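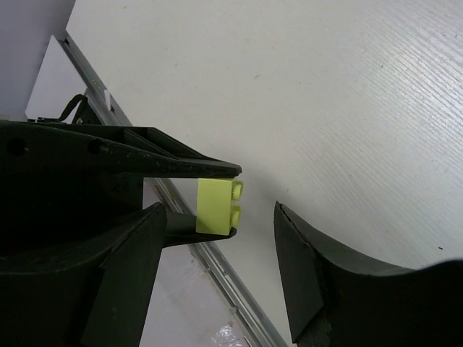 3rd September

Up before the magpies and on the early bus to Sedico with my thermos and a slightly sore thumb, which I blame entirely on yesterday. I've been on the bricks for three weeks now and I still catch myself leaning in my chair when I want the arm to lean, as though it could see me doing it!

The job, for my own future reference (I know I'll read this back in February and wonder what on earth I was doing), is bricks off the table and into the round bowl. I hold the two small handles, the arms out on the table copy whatever my hands do, and the whole lot is recorded so the Bremano program can learn from it later. One go at it is an episode. They'd like 200 good ones from me by the end of the month and I've got 49 so far, so there's a fair bit of thumb still to be spent.

Started stiffly this morning. I always do. I was closing the fingers too early and nudging the brick along like a kid pushing peas around a plate, and I scrapped a whole run before I'd even finished my tea. After that I made myself slow down — properly slow, slower than feels sensible — and come in from above and stop, then close. The arms only know what I show them, and if I show them dithering they'll be champion ditherers.

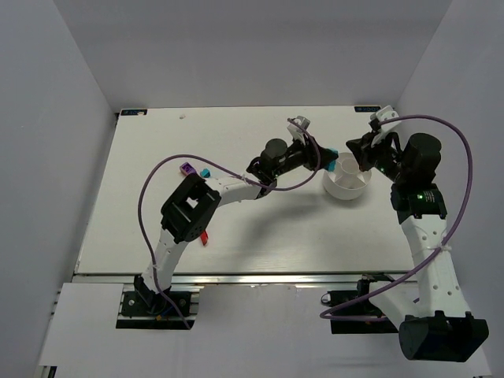 Left arm on delivery, right arm keeping it company on the other side of the bowl.

The two-handed part is what I enjoy most, I think. It's a bit like patting your head and rubbing your tummy for the first hour, and then some part of your brain lets go and you're just moving your hands. I'd never have guessed, back when I was doing returns at the Gentile warehouse, that I'd be paid to be careful with toy bricks. Mum still tells people I work in computers.

Lunch was leftover pumpkin soup on the back step. Lovely sun, freezing wind. I wrote a few notes on the back of the run sheet while I ate and I'm copying them in here before they go through the wash with my trousers.

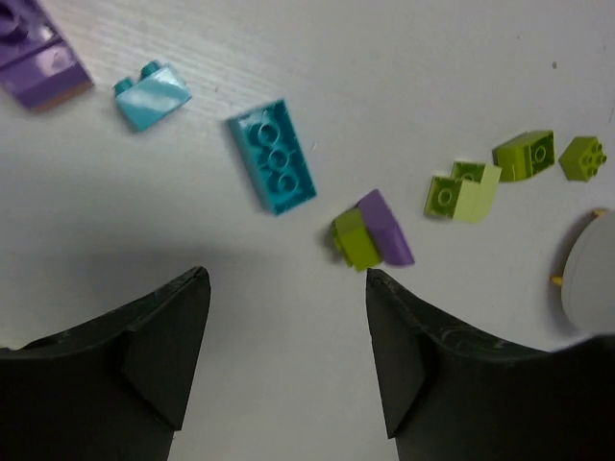
Notes to self, afternoon

Bricks lying right up against each other are a different job from bricks on their own. I went for one with the fingers square on and got the pair of them shuffling off together, so now I turn the wrist first and go in along the join. It takes longer, but it looks like something a person would do on purpose, and that's the bit worth recording.

The ones lying upside down or on their sides I used to flip in my head before picking them up, which is silly, as the bowl doesn't mind which way they land. I've stopped fussing. If the fingers have hold of the walls and the brick is steady over the bowl, let it go and move on to the next.
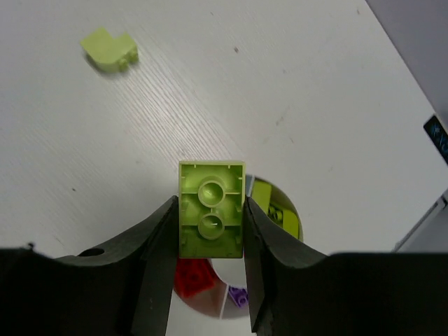

I've also got to stop snatching my hand back the moment I've opened the fingers. Open, wait a breath, lift. I wrote WAIT A BREATH on my wrist in biro and it's still there now, rather smudged, after the washing up.

My favourite colour to pick up is the lime green, by the way. No reason for it. I suppose it shows up nicely against the white and I'm tired by three o'clock.

Tomorrow I'm to try for 40 episodes in one sitting, if the Pultia crowd don't need the room. I've put the good cushion in my bag, and a hot cross bun from the freezer that I'm pretending is fresh.

Filed under: Diary, Work, Teaching the arms
Print this entry | E-mail this entry to a friend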